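Mismatched plates rock and scuff when stacked. Can they be stored flat on a wooden table?

Asked by tallowbrook, Feb 18, 2019
Filed under: Kitchen > Tableware > Storage and care

I have a mixed set of dinnerware from two sources. The large plates are from Mestik and have a raised, rounded rim. The smaller flat ones and the bowls are Keskin. All of it is glazed, and all of it is used daily.

Two problems.

First, the large plates do not nest well with anything else. If a flat plate goes between two of the rimmed ones, the stack rocks. If the rimmed ones are stacked together they sit fine, but after two months there are gray marks on the face of the cream plate. The blue-green one may have them too, but they are harder to see on that color.

Second, the table. It is pale wood with an oil finish, and since December the plates have been left out on it between meals. The cabinet shelf is only 30 cm deep and I would prefer not to use it for the large ones. I do not want ring marks or scratches in the finish.

Is it acceptable to leave plates directly on oiled wood, and what removes the gray marks?

3 answers

Darcy Sawatzky

Taking the marks first. Gray lines on a light glaze are usually metal transfer from cutlery, left on the surface of the glaze. To check, rub one with a damp cloth and a little baking soda paste. If it fades, it is metal. If nothing changes and you can feel the line with a fingernail, it is a scratch and will stay.

For metal marks, use a mildly acidic powdered cleanser made for ceramics. Wet the plate, apply, leave it for the time given on the container, rub with a soft cloth, rinse well. Do not use steel wool, which leaves more of the same.

The other possible source is the foot ring. Many plates have an unglazed ring on the underside, and it is abrasive. Run a finger around it. If it feels like fine sandpaper, it will dull the glaze of whatever is underneath and it will also scratch your table. Wet the ring and smooth it with wet-or-dry paper, 300 grit or the nearest you can find, keeping the paper flat and off the glaze. Wash the dust away and do not sand dry.

As for the table, dry plates on oiled wood are fine. Wet plates are what leave rings. Water sits under the foot, cannot evaporate, and lifts the finish in a circle. Dry the underside with a towel before setting the plate down.

My own arrangement is a pale wooden table with the large rimmed plates side by side at the front and a gap of bare wood left between them. The flat peach plate and the terracotta bowl go in the row behind, with the plant. With the rims apart there is no contact and no chipping when one is picked up.

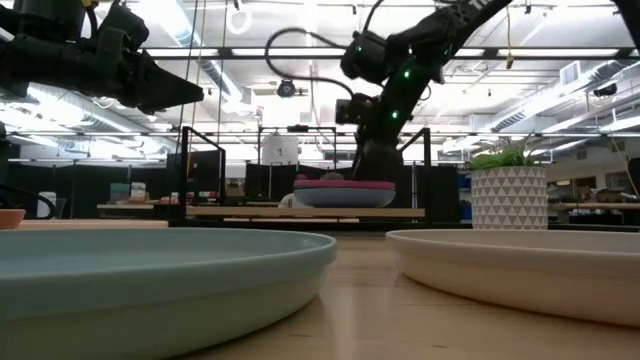 If you have to stack

1. Stack by shape. Rimmed on rimmed, flat on flat.
2. Put a felt or paper divider between plates. Cut felt to the size of the well and leave the rim clear.
3. Largest at the bottom. Keep bowls in a separate stack.
4. Lift plates off the stack. Dragging them sideways causes most of the wear.

Any plant on the same table needs a saucer or a lined pot. A damp pot base marks oiled wood faster than a plate does.

quillon80

Use placemats. I had the cork ones from Ilo and they were ok. Never had a ring. They do hold crumbs.

sedgewick_m

Agree with most of the first answer but would be careful about sanding the foot ring if the plates are still under any kind of warranty. I asked the shop where I bought my Posanico plates and was told that altering the base voids it. I used small clear silicone dots instead, four per plate, and they have held through some 39 washes by hand. They will come off in a dishwasher.

Also, oil finishes vary. A hardwax oil that has fully cured resists water much better than plain linseed. Put a drop of water on the underside of the table or inside the apron and leave it for ten minutes. If it soaks in and darkens the wood, the table needs another coat before anything stands on it for long.

Comment from tallowbrook: The baking soda test faded the marks, so metal. The foot rings on the Mestik plates are rough and the Keskin ones are smooth. I will sand the two large ones. Water drop stayed on the surface.

Comment from Darcy Sawatzky: Then the table is fine for now. Repeat the drop test when the wood starts to look dry.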